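Teaching a robot by demonstration
Last updated in May. Written by the editors of the Ziltham Handbook of Practical Automation

Teaching by demonstration is a group of methods in which a person shows a robot how a task is done, and the robot's controller is built, fully or partly, from the record of this showing. The older name is "programming by demonstration". In research papers the terms "learning from demonstration" and "imitation learning" are also common, although the second is sometimes kept for the case where a neural network is trained on the record. The person who gives the demonstration is called the demonstrator, the teacher or the operator, depending on the method.

The methods differ mainly in how the person's movement reaches the robot. The demonstrator may hold the robot's arm and move it, may drive the robot from a distance with a control device, or may do the task with the bare hands while the movement is recorded for later use.

Background

The earliest industrial form is lead-through teaching, which was used in paint spraying. A skilled painter took the end of the arm and sprayed one piece, and the machine stored the positions and repeated them. The result was good as long as every next piece hung in exactly the same place. If the piece was moved by the width of a hand, the robot sprayed the air beside it. For this reason many factories preferred the teach pendant, a hand-held box with buttons, with which a technician stores single points one after another.

Interest in demonstration came back when robots were given cameras and when it became possible to train a controller on a large number of recorded examples. Such a controller does not repeat one stored path. It chooses a movement from what the camera sees at the moment, and so it can tolerate some change in the position of the objects.

Kinesthetic teaching

In kinesthetic teaching the motors of the arm are set to compensate only for its own weight, and the demonstrator pushes the arm through the task. The advantage is that the recorded joint positions are positions the robot can reach. The person also feels, through the arm, when the gripper meets a surface.

There are some disadvantages. Moving a single arm of seven joints already needs practice, and moving two arms at the same time is for one person very difficult. The body of the demonstrator often stands before the camera, so that the recorded pictures contain something which will be absent when the robot works alone. Forces measured at the wrist may be mixed with the force of the teacher's hand, depending on where the arm is held.

Teleoperation

In teleoperation the demonstrator does not touch the working arm. The commands come from a joystick, a pair of tracked hand controllers, a glove, or a second, smaller arm with the same arrangement of joints. The last is called a leader arm, and the working arm is called the follower. The leader-follower arrangement is popular for two-handed tasks because the operator can move both leaders in a natural manner and learns the system quickly.

The main difficulty is the missing sense of touch. On simple equipment the operator knows about contact only by looking, and beginners tend to squeeze too strongly. Delay between the command and the movement is a second problem. It makes operators work slowly and in small steps, with pauses, and a controller trained on such recordings will learn the pauses also.

Demonstration by the bare hand
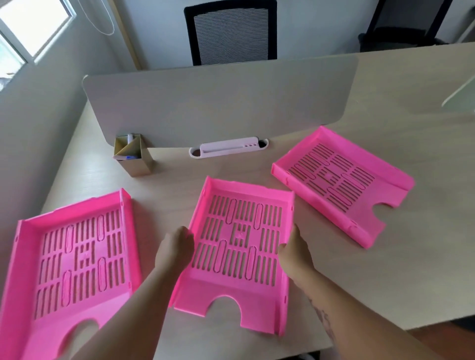 Recording the bare hand is the cheapest of the three approaches, as no robot is needed during the demonstration. A camera worn on the head gives a view close to that of a robot with a camera in its head. The demonstrator works at normal speed, in an ordinary office, kitchen or workshop, and so more varied material can be gathered in one day than with teleoperation.

The price is paid afterwards. The human hand has five fingers and a soft palm, while a common gripper has 2 parallel jaws, and it must be decided which part of the hand corresponds to which part of the gripper. This question is known as the correspondence problem. Usual solutions are to follow only the wrist and the opening between thumb and index finger, to follow the objects in place of the hand, or to let the person hold a hand-operated gripper of the same shape as the robot's. The contact force is not visible in the recording at all and must be found by other means.

Tasks used for teaching

Tasks for demonstration are normally short and have an end that is easy to judge. Straightening, stacking and sorting of desk supplies are often chosen. The objects are light, they are sold everywhere and they do little damage when dropped. Stiff objects with a rim are easier than bags, cables or cloth, whose shape changes while they are held. Two-handed tasks are recorded separately from one-handed ones in most collections, and the record should state which hand carries the load.

The desk task set of the Sarkitz project gives a typical plan. Each task is shown 10 times by each demonstrator, and the starting arrangement is changed after every 5 repetitions. Failed attempts are kept and marked, since a controller that has seen only perfect work has no example of how to recover from a bad grasp.

Quality of demonstrations

Two demonstrators rarely do a task in the same way. One lifts a tray by its sides, another pulls it by the front edge. If both ways are mixed without a mark, a simple controller may learn an average of the two which matches neither and cannot work. Written instructions to demonstrators therefore fix the grasp, the order of steps and the resting position of the hands at the end. The Vandenberghe guide for operators recommends a short break after every 5 recordings, as tired operators begin to leave out the final release.

Lighting is also a matter of attention. Daylight from a window changes during the day, and some laboratories close the blinds to have an even colour in all recordings. Others leave them open on purpose, so that the controller will be less sensitive to such changes.

Related articles
Teach pendant
Leader arm and follower arm
Correspondence problem
Gripper types
Ginarance method for marking failed attempts
Sarkitz desk task set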